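Grokemo @ Hurkard Robotics Club
17 Apr 2026

Thread on where the sink task stands, for people following the club project. Simulation only for now. Hardware access starts in May.

The Andau project in one line: a policy takes items out of a sink and places them on a plate on the counter. Everything runs in the Karakaya simulator. Team of four, one shared workstation.

Task spec, current version. The instruction is a single sentence naming one item and one target. The episode ends on success or after 90 seconds of sim time. Success means the item is at rest on the target and the gripper is open. Touching the faucet is logged but does not end the run.

Each episode starts from a layout file. The file fixes the positions of the plates and the food, plus two or three distractors. Lighting and counter texture are held constant until the baseline is stable.

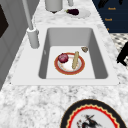
Start state, sink layout. Onion and the bread-like stick on the red-rimmed plate in the basin, eggplant on the far counter.

In this layout the onion is the item and the black-rimmed plate at the front is the target. The eggplant is a distractor. So is the small brown object in the back corner of the basin.

The basin is the hard part. The rim limits the approach angle, so a policy trained on flat counter layouts comes in too shallow and catches the edge. We added a waypoint above the basin to the scripted demos and retrained.

Result after retraining: 15 test episodes on this layout, four successes. The flat counter version is well ahead of that. We are not reporting a combined number.

Failure breakdown, from the logs. Most failed runs lost the onion during the lift. Two placed it on the rim of the target plate, where it rolled off. The remainder timed out above the basin with no grasp attempt.

On the lift failures: the onion is close to a sphere in the collision model and the contact patch is small. Raising friction fixes it and also makes the result useless for hardware. Friction stays where it is. We are changing the grasp height instead.

On the timeouts: the policy hovers over the waypoint we added. Probable cause is that the scripted demos pause there for several steps, and the policy learned the pause. New demos will pass through without stopping.

A question from an earlier thread was whether the plate in the sink moves. It does. It is a free body with mass. In some runs the fingers press on the rim, the plate slides, and the onion shifts before the grasp closes. We log plate displacement per episode now.

Known issue: the reset script sometimes drops the onion from too high and it bounces. Those episodes are filtered out before scoring. If you are running our layouts from the club share, pull the latest copy, the old filter missed almost 15 percent of them.

Next steps. Regenerate demos with the lower grasp height. Rerun the same test layouts with the same seeds. Then swap the item to the eggplant, which is longer and needs wrist rotation.

Layout files and logs are on the club share under andau/sink. Replies open for questions on the demo script.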